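Setting Up the Simulated Tabletop Cell in Zamani

Posted Jul 14, 2023, under Cell Setup

These steps cover placing the arm, loading the tabletop props and checking the grasp approach in a Zamani room. They assume the Ravetholm room pack is installed and that the project opens without load errors. Anyone still on the version from before May should update first. The old pedestal file has its origin in a different place and the base will sink.

1. Place the pedestal and the arm

Load the pedestal as a fixed body. Put the arm base on its top face and lock all six degrees of freedom. Do not parent the arm to the table. The table is a separate body and gets moved between layouts; the pedestal stays where it is.

Run 600 steps with gravity on and no command sent to the joints except hold. Read the base position before and after. If the two values differ, the lock was not saved. Reapply it and run the steps again.

2. Load the tabletop and props

Load the tabletop next, then the props. Spawn each prop slightly above the surface and let it drop. A prop that starts inside the tabletop will be thrown out on the first step, often far enough to hit the arm.

Keep the gripper clear of the surface while the props come to rest. With a mixed layout such as bowl, binoculars and stepped pyramid, start with the tallest prop and check that the lower links can turn without touching it.
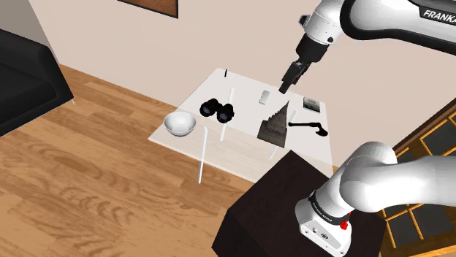
Jonport wrote in to say that dropping every prop on the same step gave pileups on a crowded table, and that spacing the drops 14 steps apart cleared the problem without any change to the contact settings. That spacing is now the default in the Randura layout script. It can be changed in the script header.

3. Set the contact shapes

Simple props can use one convex hull each. A stepped or tiered prop should not. A single hull fills in the ledges, and the fingers will stop in open space short of the part. Split the mesh into convex pieces, one or more per tier, and turn on the contact overlay to compare the pieces with the mesh.

Set solver substeps to 4. Go higher only if the fingers sink into the prop on contact.

4. Check the approach from above

Open the gripper and move it over the top tier. Lower it in small moves with joint speed limited. Stop at each move and read the contact list. Entries between finger and prop are expected near the top. Entries between the wrist and the prop mean the approach angle is wrong; back off straight up before changing it. 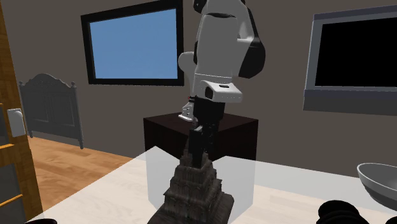
Fig. 2. Gripper at the top of the tiered model, arm base on the pedestal behind.

Repeat from a second start pose. If the contact list is clean in one pose and not in the other, look at the hull pieces on that side of the prop before touching the arm settings.

5. Save the cell

Save the layout and the arm home pose to separate files. Reload both in a new session and repeat the hold test from step 1. Layout files saved with the simulation running will store the joint speeds too, so pause first.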